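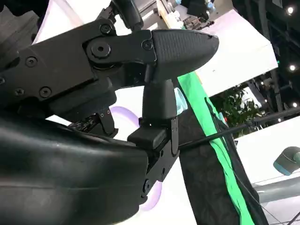 What should a builder check first when a home-built gripper no longer closes evenly?

The pivots should be checked first. A pivot that has been tightened too far will hold back one side of the linkage while the other moves freely, and the fault is easily mistaken for a motor problem.

Fledum Gripper Build: Workshop Gallery
Midtbø Shared Workshop

This page forms part of the record of the Fledum gripper, a long-running project at Midtbø Shared Workshop. The project is open to all members who have completed the bench induction. Its purpose is to give members practical experience of assembling, adjusting and maintaining a robot gripper with hand tools, and to leave behind written notes that later groups can follow.

Fingertip and linkage
The fingertip has a finely textured black surface and tapers to a blunt point. It is carried by an angular arm of layered flat plates, with a large round pivot bolt near the middle. There is a small nick in the upper edge, near the tip.

Care of the fingertips
Members are asked to record any marks, chips or nicks in the build book before a session begins. A worn tip may remain in use provided that it still meets its opposite number squarely. Tips should be cleaned with a damp cloth only. Solvents are not permitted on textured parts.

Fasteners
All screws in the linkage are to be fitted by hand. Powered drivers may be used on the bench frame but must be kept away from the gripper. Where a screw has been removed more than 3 times, a new one should be taken from the Trumutico drawer and the change entered in the book. Pivot bolts are to be tightened until side play has gone and then eased back slightly, so that the arm moves under its own weight with the drive disconnected.

Cables
Cables should be given enough slack for the full range of wrist movement, and that range should be tested slowly before the drive is set to working speed. Any cable found rubbing against a plate must be moved before work continues.

Control board
The project uses a Nitovel board, supplied through the workshop store. Settings are saved under the name of the build group and must not be overwritten by another group. The current test routine runs for 1000 open and close cycles, with a stop for inspection at the halfway point.

Sessions and access
Build sessions take place in the evening and are limited to 4 members at the bench. At least 2 members must be present whenever the drive is powered. Sessions resume in November after the annual electrical inspection, and places may be reserved at the front desk. The build book is kept on the shelf beside the store hatch and should be returned there at the end of each session.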